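Wirneo publishes first results from its household sorting trial

Two-arm system handles wrapped sweets on a table top; company says unattended use in homes and shops is still some way off

For release: October

Wirneo, which develops control software for two-arm robots, has published the first results from its sorting trial. The trial asks a narrow question: can a pair of general-purpose arms put mixed small goods into the right bins at a standard that a household or a small shop would accept?

The company's answer at this stage is a qualified no. The arms can do the work under supervision. They cannot yet be left to do it alone.

The task

Sorting was chosen as it comes up both at home and at work. Toys go back into boxes, cutlery goes back into drawers, and returned stock goes back to the shelf it came from. The motion is simple for a person and hard to write down as a fixed program, as the goods never lie the same way twice.

Wrapped sweets were selected as the test goods. They are cheap and light, and the wrappers present several known problems for machine handling. Shiny film reflects overhead lighting and changes appearance with angle. Crinkled packets have no fixed outline. Lollipops have a rigid stick and a round head, so the point at which the item is gripped affects how it hangs and how it lands. Packets lying on top of one another must be told apart before either is lifted.

Goods are sorted by type into plastic bins placed within reach of the arms. Each arm carries a two-fingered gripper. No suction is used, and the bins are ordinary ones without markers or guides. The position of the bins is changed between runs.
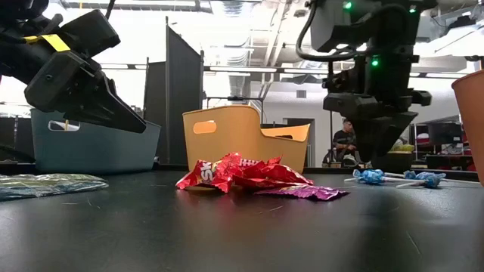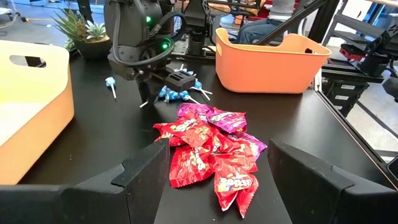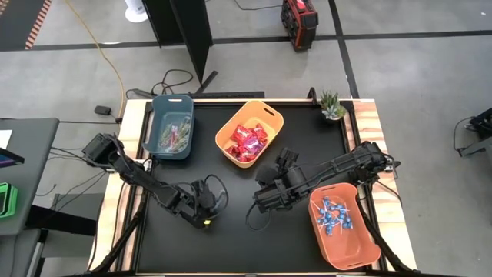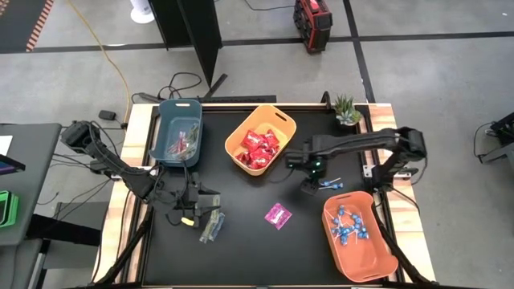 Sorting trial: the two arms at the work table, with bins and wrapped sweets.

Is it a chore done, or a chore moved somewhere else? If I have to stand there and pick up what it drops, I may as well sort the things myself. That was the response of one shop owner consulted during the trial, and Wirneo has included it in the published report as a fair statement of the test the system has to pass.

Results

The published results cover 1000 sorting attempts, where an attempt is defined as one item picked, carried and released. An attempt was recorded as successful only if the item came to rest inside the correct bin without help from the operator. Items placed in the wrong bin were recorded as failures, even where the pick itself was clean.

Single packets lying flat and apart from other goods gave the most reliable picks. Heaped packets gave the least reliable. The main causes of failure, in order of frequency, were:

Two packets lifted together
Grip lost during the carry
Fingers closing on film without holding the contents
Lollipop stick catching on the rim of the bin
Item released before the gripper was fully over the bin

Double picks remain the largest single problem. The current software judges a grip by finger opening, and two thin packets pressed together can measure the same as one thick one. A revised check that looks at the gripper again after lifting is in development. It lengthens each cycle, and the effect on overall speed has not yet been measured.

Speed was not a pass condition. For the record, the system is slower than an adult doing the same work by hand over a short session. Wirneo does not regard this as decisive for household use, where a task may be left running while the occupants are out, but it does matter on a shop floor where goods arrive at a set rate.

What the results do not show

The trial was carried out on a table, at a fixed height and under steady indoor lighting. The arms did not have to travel between rooms, open a cupboard or work near children or pets. No claim is made about laundry, dishes or food preparation. Performance on wrapped sweets should not be taken as a guide to performance on glass, fabric or anything with a liquid in it.

Wirneo also notes that an operator was present throughout. Time spent by the operator on resets and recoveries is listed separately in the report, so that readers can set it against the work done by the arms.

Partners

Motion planning for the trial was supplied by Initz. The scoring method was drawn up by McGrath, which also reviewed the attempt records before publication. Skindix will provide replacement finger pads for the next stage, in a softer grade intended to improve hold on thin film.

Next stage

The next stage will run for 14 weeks and will use 3 groups of goods: wrapped food items, small hand tools and mixed stationery. Each group will be tested at 4 lighting levels, including one low enough to stand for a domestic room in the evening. Bins with lids will be added if the earlier sets are completed on time.

A decision on unattended running will be taken after that stage and not before. Attempt records and the scoring method from the first stage are available on request from the Wirneo press office.

Notes to editors

Wirneo does not sell a household robot and has no launch date for one. The sorting software is not offered for commercial licence at present. Prices, delivery dates and retail partners are therefore not available.

Ends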